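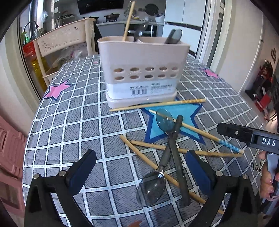
One reviewer of an earlier draft objected that a town council's wage bill tells us little unless we also know what it pays outside firms to do the same work. We accept the point, and this section deals with it before returning to the headline comparison.

4.2 Pay, headcount and contracted work

Figure 3. Cutlery and a utensil caddy on a table.

The case for cutting the municipal payroll in Trakow rests on a simple comparison with Radwan. Both are mid-sized towns with similar duties in law. Trakow employs 300 people directly and Radwan employs 203. The gap has been quoted in budget debates as though it were a measure of waste, and the council's own savings plan takes it as a starting point. We are not convinced that it measures very much.

The first difficulty is school meals. Trakow cooks and serves them with its own staff, 63 of whom are on the council payroll. Radwan handed the service to a contractor, Sterkico, and the kitchen workers left the headcount on the day the contract began. They did not stop being paid from public money. If the Trakow kitchen staff are set aside, the gap between the two towns falls to 34 posts, and we have not yet looked at street cleaning, which Radwan also buys in, from Rokolen.

The second difficulty is the contracts themselves. Radwan publishes the yearly total for each supplier but does not say how much of it goes on wages. We asked for a breakdown and were told that it was a commercial matter for the firms. The saving claimed for contracting out therefore cannot be checked by anyone outside the town hall, and we doubt that it has been checked with much care inside it. The internal note we were shown compares the first year of the Sterkico contract with the last year of direct service, a year in which two kitchens were being refitted. Any service would look cheap beside that.

Supporters of the plan reply that contractors can be replaced if they perform badly, while staff cannot. This may be so in principle. In the period we studied, neither contract was put out to tender a second time, and both were extended in March with no published review.

None of this shows that Trakow's payroll is the right size. Back-office posts in finance and licensing do look high - 58 against a much smaller team in Radwan - and here the two towns are at least counting the same thing. But a target drawn from the total headcount would fall mostly on kitchens and depots, where the comparison is weakest. We return to the licensing posts in section 4.3, using case numbers in place of population as the measure of workload.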